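4.2 Comparison of finger pairs on soft headwear

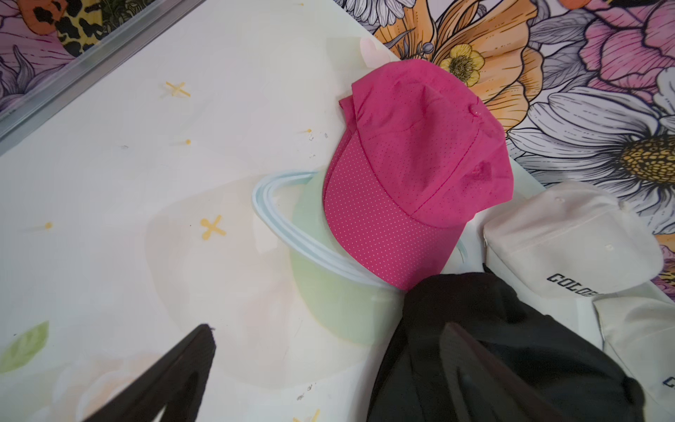

Figure 3. Wrist camera view during a trial with the wedge fingers. Several baseball caps lie on a patterned tabletop, with the pink cap between and beyond the two fingers.

The rigid items in Section 4.1 could be held by any of the finger pairs once the approach angle was correct. Soft headwear is a harder case. A baseball cap has a stiff part, the brim, joined to a crown that gives way under light contact, and the two parts call for different grips. A pair that closes well on the brim may push the crown aside, and a pair that gathers the crown may let the cap swing when it is lifted. We therefore ran the cap trials separately and report them by grasp point.

Two finger pairs were compared. The first is the Pons pair, a flat parallel design with a thin rubber face. The second is the Brarkari pair, a dark wedge that narrows towards the tip. Both were mounted on the same arm at the Cillbridge site and driven by the same Bronitix controller, so that closing speed and force limit could be held constant. The wrist camera was not moved when the fingers were changed. Its position relative to the flange was checked at the start of each block, and the largest shift found was too small to affect the choice of grasp point.

The test surface was left patterned on purpose. Earlier trials on a plain grey mat gave segmentation results that did not carry over to the packing tables for which the system is meant. The printed table and the floral backdrop supply edges and colour patches that compete with the items. White caps on a white table are the most difficult case in this respect, as the crown outline is weak and the strongest edges come from the lettering and the folds. The pink cap is easier to separate from the table, but flowers of similar colour on the backdrop can enter the same image, and a method that relies on hue alone will sometimes join the two.

Each finger pair was given 52 trials. A trial began with the arm at a fixed viewing pose above the table. The controller selected a grasp point, moved the open fingers to it, closed to the force limit and lifted. A lift was counted as held if the cap stayed in the fingers through a short sideways move. If a second cap came up with the first, the trial was recorded as a double pick, whether or not the first cap was held. The caps were laid out again by hand between trials, with overlap allowed, and the same set of layouts was used for both pairs.

On brim grasps the two pairs were close. The Pons pair has a larger contact area and kept the brim level during the sideways move. The Brarkari pair held the brim along a narrower line, and the cap tended to turn about that line until the crown came to rest against one finger. This did not cause drops, but it changed the pose of the cap at release – a point that matters if the next step is stacking. Perforated brims were not treated as a separate class in either block.

On crown grasps the difference was clearer. The wedge tip could be placed under a fold and would gather the fabric as the fingers closed. The flat pair needed a fold that already stood up from the table. Where the crown was smooth and stretched, the flat faces slid over it and closed on nothing, and 11 of the failed trials with the Pons pair were of this kind. The corresponding figure for the Brarkari pair was 4. In these the tip met a seam and pushed the whole cap away before the fabric could fold.

Double picks went the other way. When one cap lay partly over another, the wedge tip often went beneath both layers. Black fabric was a particular problem, as the fingers are themselves dark and the boundary between finger and cap is hard to find in the wrist view once the two overlap. The controller then has no reliable estimate of how far the tip has gone in. Lowering the approach speed did not help. Raising the final tip height reduced double picks but also reduced the number of crown grasps that were held, and we kept the original height for the results given here.

The fingers also hide part of the work area. In the open position they take up the lower part of the image, and an item lying between them is seen only in the gap. The Brarkari pair is wider at the base and hides more of the table near the wrist. We tried a mask that removed the finger region before segmentation. It prevented false grasp points on the fingers but also removed true edges of dark items beside them. A mask tied to the measured finger opening gave better results than a fixed one and was used in all the trials reported.

The force limit was set once, from 21 preliminary lifts, and was not tuned for each pair. A higher limit might favour the flat fingers on smooth crowns, and we cannot rule out that part of the difference described above comes from this choice. Wear on the finger faces was not measured. The trials with loose bags and gloves, which used the same controller settings, are reported in Section 4.3.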